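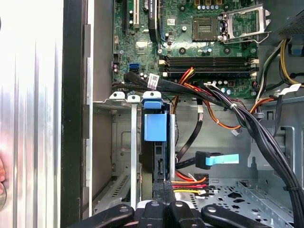
Pratby reuse workshop begins stripping 598 retired office computers

20 February 2022

Work has started at the Pratby reuse workshop on a batch of 598 desktop computers withdrawn from offices in the Sodedden district. The machines are being opened, stripped to the motherboard and sorted into those worth rebuilding and those that will be used for parts.

The batch is the largest the workshop has taken in. It consists of tower cases of mixed age, most of them with four memory slots and at least one older PCI slot. The hard drives were removed and wiped by the district before delivery, so the cases arrive with their data cables still in place but no storage fitted.

Each case is laid on its side and the side panel taken off. Memory modules come out first, followed by the cooler and the processor. The socket lever is left raised until the contacts have been checked under a lamp. A board with bent pins goes to a separate shelf, as straightening them takes longer than most boards of this age are worth.

Teresa Malinowski, who runs the bench work, said the capacitors decide the fate of more boards than any other part.

"We look at the tops. If they are flat, the board gets a power test. If one is bulging or has leaked, we replace it only when the rest of the board is clean," she said. "Otherwise the heatsink and the cables come off and the board goes in the scrap crate."

Cables are a smaller but regular task. Power leads stay with the supply, while SATA cables are unplugged, tested and bagged in tens. Labels on cables are left on where they can still be read. Ribbon cables from the oldest machines are not being kept.

By the end of last week 436 cases had been opened. Malinowski expects around half of the full batch to be rebuilt. Finished machines will have 8 GB of memory, made up from the modules taken out during stripping, and a new solid-state drive. The drives have been ordered through Lemaire, a parts dealer in Sodedden. Delivery is due in two lots, and the second has already been put back once.

Memory is the main sticking point. The workshop has recovered 1,431 modules so far, but many are of low capacity and cannot be paired to reach the target. Modules that fail the overnight test are marked with red tape and kept apart from the rest – a rule brought in after a mixed tray held up the previous batch.

Scrap boards, steel panels and empty frames will go to Poltex for metal recovery. Side panels in good condition are being held back, as cases often come in with the panel dented or missing. Screws are sorted by thread into tins at the end of each shift.

Femke De Graaf, who handles requests for the finished computers, said schools and adult learning groups would be served first. Applications from households open in September. Each computer will be supplied with a power lead, a keyboard and a mouse, but without a screen.

Applicants should state whether they need a wireless adapter, as most of the boards have a wired network port only. Forms can be collected from the workshop counter during opening hours.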